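From: Lenuța Dobre
To: grestix-users
Date: February 26, 2024
Subject: Re: [grestix-users] Drisix planner picks a different arm every run

Replying inline, with the numbers at the bottom for anyone who just wants those.

> We upgraded to the new Drisix branch and kept our old scene files. Same
> start state, same goal, and the planner now hands the job to whichever arm
> it fancies. We have 12 saved goals and I can't get two runs to agree on all
> of them. Is the seed being ignored, or have we set something up wrong?
> Also, the wrist view shows us nothing but floor before the first move.
> Is that expected?

Bit of both. The seed is honoured by the sampler and cheerfully disregarded by the bit that assigns arms, which keeps its own generator and didn't think to mention it. I spent most of last July in that file and I still managed to miss it, so please direct your scorn accordingly.

I've been reproducing it on the dice bench in sim, the two-arm one that ships with Grestix.

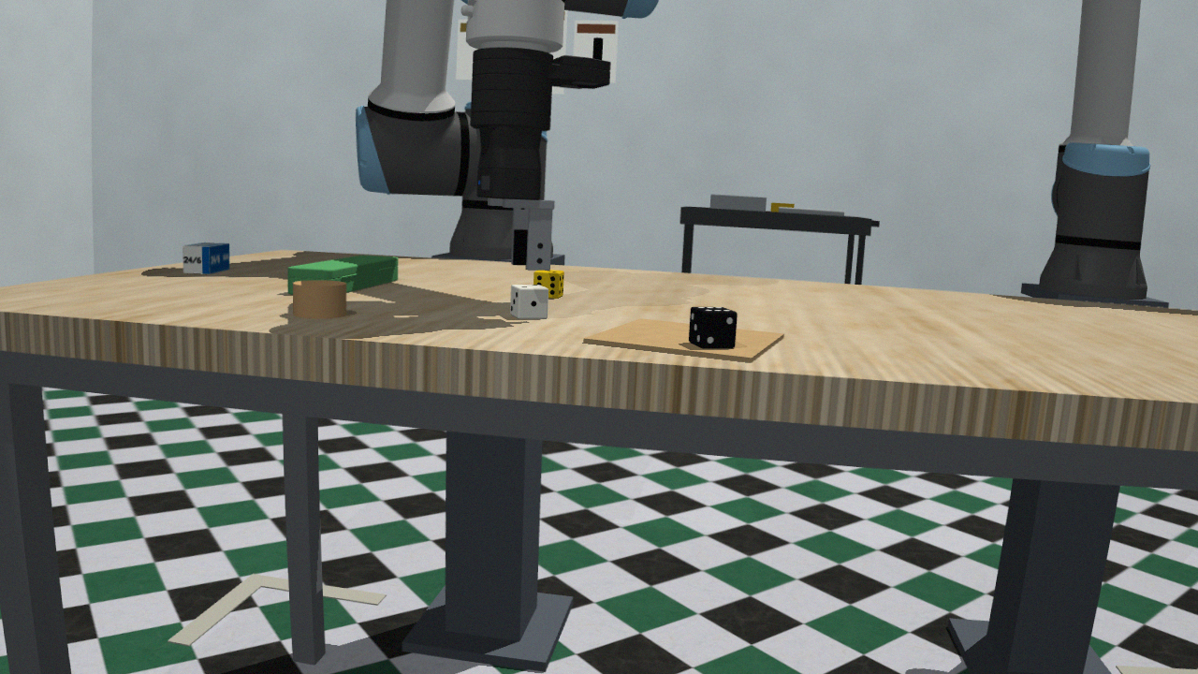

*Dice bench, main view. Left gripper down by the yellow die, black die on the board.*

Your goals will look different but the geometry is close enough. Both bases sit behind the far edge, so anything in the middle of the table is fair game for either arm, and the cost terms come out nearly tied. Near-ties are where the stray generator gets its say. Goals well off to one side never flip for me.

On the wrist view: yes, expected. The camera transform is applied before the home pose is resolved, so until the first trajectory is accepted you get whatever the gripper happens to be hanging over. On our bench that's a good deal of checkerboard. It's also murder on Preda, the segmentation node, which sees high-contrast diamonds and starts proposing objects. I had it down for 80 candidates on bare tile before I lost patience and masked everything below table height. 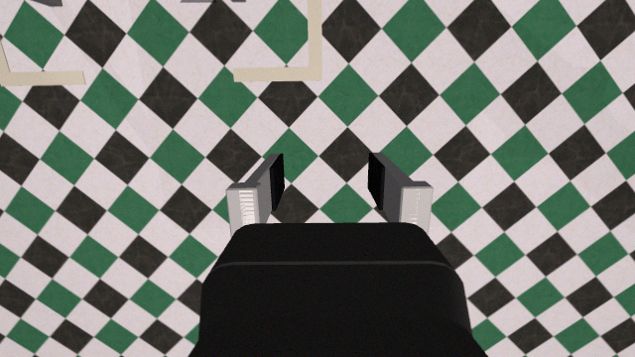

## Fixing the arm assignment

Until the patch lands, put these in your planner config:

```yaml
assignment:
 seed_from: planner
 tie_margin: 0.02
 prefer: last_used
```

`seed_from` is the one that matters. `tie_margin` stops it dithering when costs are within two per cent, and `prefer: last_used` gives it something to fall back on. If you leave `prefer` out it falls back on alphabetical order of arm name, a behaviour I'd love to blame on someone else.

Then clear the plan cache. Really clear it -- restarting the node reloads the old assignments from disk and you'll be back here calling me a liar.

While you're in there, check your collision padding. The default doubled in this branch, and with the fingers open it's enough to rule out a straight descent between two objects that are close together. The planner won't complain. It'll just go up, over and around, like a bloke looking for a park.

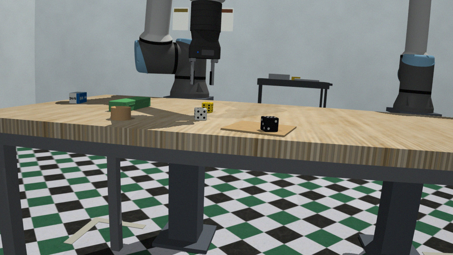
If you see that sort of detour, drop the padding on the finger links only and leave the wrist alone. I tried dropping it everywhere and got a lovely short path straight through the table.

One more thing, and it's the one I'd actually like help with. Faltosine, our grasp checker, scores a pose on finger clearance and approach angle, then throws in a visibility term that I no longer trust. It penalises a target when something sits near it in image space, even if there's plenty of room in depth. The white die in front of the yellow one gets the yellow one marked down, fair enough, but the black die over by the far side of the table with the open fingers directly above it should be close to a perfect score. Faltosine gave it a middling one and asked for another look. My suspicion is that the shadow is being read as an occluder. 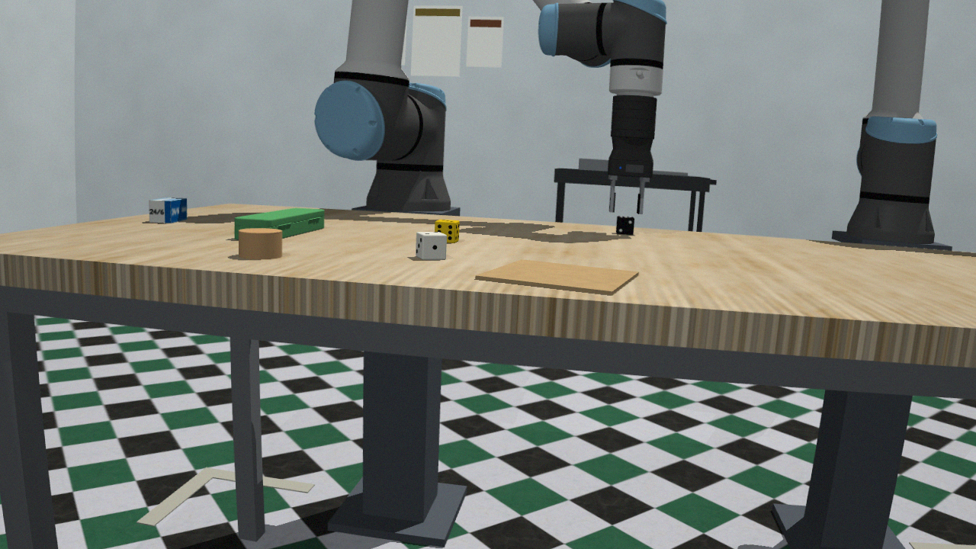
The visibility term could take depth from the scene graph in sim and from the sensor on hardware, and I'm torn on whether that should be one code path or two. One path is tidier, but the sim depth is so clean that thresholds tuned on it are useless anywhere else. For a test case I'd start with the broad dark patch behind the yellow die, the one reaching toward the black die, and toggle the light on and off with everything else frozen. If the score moves, we've got our culprit.

Numbers, as promised:

- 400 runs on the old config, all with the same seed: arm choice not repeatable
- 400 runs with the config above: same arm every time for a given goal
- Slowest plan in the second batch: 1284 ms, on a goal with the old padding still in place

Could you send me two of your goals that flip and one that doesn't? Scene files as well, zipped, and please not pasted into the body of the email like last time. My mail client still hasn't forgiven either of us.

Cheers,
Lenuța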